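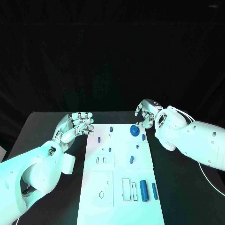 Peg and Panel Board – Frequently Asked Questions

What is the board for?
It is an assembly board for practicing small fitting jobs: putting pegs in place, handling rings and gears, and matching parts to cutouts. Schools, therapy rooms and test benches all use it. The parts are blue and the board is white, so a part left lying on the surface is easy to find.

Which way should it face?
Lay it lengthwise, with a short edge toward the person working. The far edge should still be within easy reach. If you have to lean to get at the top pegs, pull the board closer.

What kind of table do I need?
Any flat table that doesn't rock. A dark top works well under a white board. Clear some space on both sides so both hands can come in from the left and right.

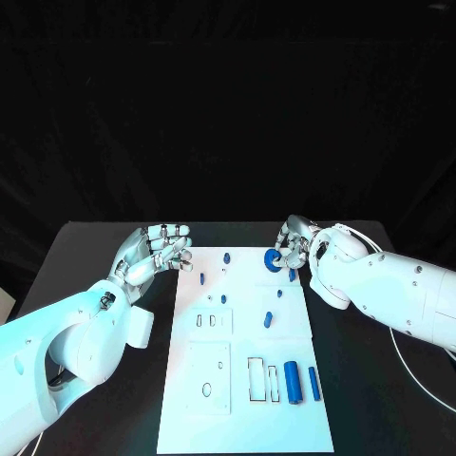 Is there a right order for the parts?
No. Most people start with the pegs and leave the rings and the gear for later. Urmila Pant, who wrote our starter sheet, does the far end of the board first so that her sleeves don't catch on parts already standing. If you are timing yourself, keep to one order – otherwise the times can't be compared.

A part won't go in. What should I do?
Lift it out, turn it a little and try again. Don't hammer it. Check the hole for dust or a crumb of eraser, which is the usual cause in classrooms.

Can I press down on the parts?
Yes, with the flat of a closed hand or with your fingertips. Put the board directly on the table before you press, and take out any mat or cloth underneath.
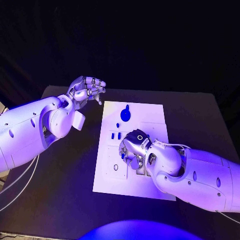 How do I clean it?
Wipe the board with a damp cloth and dry it right away. Wash loose parts in warm water with a little dish soap. No dishwasher.

I lost a part. Can I get just one?
Yes. Spare parts are sold singly or in bags of 10. Write to Jaxon Sandhu at the Danby parts desk and say which shape you need. Orders that reach him by Saturday noon go out the following week.

Can I borrow a board before buying?
We lend from our Massawe office for up to 41 days. You pay return postage.

Related questions
Storing loose parts between sessions
Printing the Jimley score sheet
Returns and exchanges

Search help topics Go

This site uses cookies to remember your settings. Accept Manage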